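Rainwater, leaks and one very full water butt

I've had more emails about water than about anything else since the last newsletter, so I'm giving it the whole item this time. Thank you to everyone who wrote in, and sorry if I haven't replied yet (I'm getting there, slowly, usually with a cup of tea going cold next to me).

I put my first water butt in last November, which my neighbour Ermelinda Gouveia thought was a daft time of year to do it. She was wrong! It filled in three wet nights and I stood there in my dressing gown with a torch, thrilled to bits, watching it spill over onto the path. It's a 300 litre one, second-hand, with a tap that drips unless you turn it that little bit further than feels right. I've since added a smaller one by the shed and joined the two with a bit of hose, so when the first is full the extra runs across. No pump, nothing clever, you just need the pipe level at both ends. Mine wasn't level the first time. Or the second.

Li-hua Su from the Plaltura allotments has gone much bigger than me. They've got a 2000 litre tank behind the tool store now, fed from the roof, and the plot holders take turns cleaning out the gutter above it. She says the gutter is the real job. Leaves get in, they rot, and then the whole tank smells like a pond. They've put a bit of old net curtain over the inlet and it's made a huge difference, so I've pinched the idea and cut up one of my mum's. Don't tell her.

A few of you asked if you can use stored rainwater indoors. For flushing the loo you can, if it's plumbed in properly by someone who knows what they're doing, because it has to be kept completely separate from your drinking supply. I do it the lazy way, with a bucket. Two trips to the butt in the morning and that's most of my flushing sorted, and my arms are in better shape than they've been for years. Please don't drink it, though, and I wouldn't put it on salad leaves you're about to eat either.

Then there's the water you're losing without knowing. Eduardo Antunes wrote to say his bill had crept up and he couldn't work out why, so he read his meter last thing at night and again before anyone was up. It had moved. The culprit was the toilet in the downstairs cloakroom, letting a thin trickle down the back of the pan the whole time. You can check yours with a few drops of food colouring in the cistern: leave it for 20 minutes, don't flush, and see if any colour turns up in the bowl. His needed a new washer and he did it himself, with only a small amount of swearing.

If you've got a water story of your own, good or soggy, send it in. I'm especially keen to hear from anyone in a flat, as I've had plenty of questions about balconies and I've never had one!
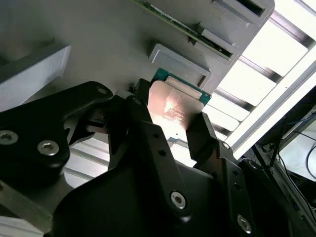
Swap table at Sequeira Hall

We're back in the small room from 10am, with the kettle on as usual. Madalena Baptista is after jam jars with lids, and I'm bringing two bags of plant pots that I'd very much like not to carry home again.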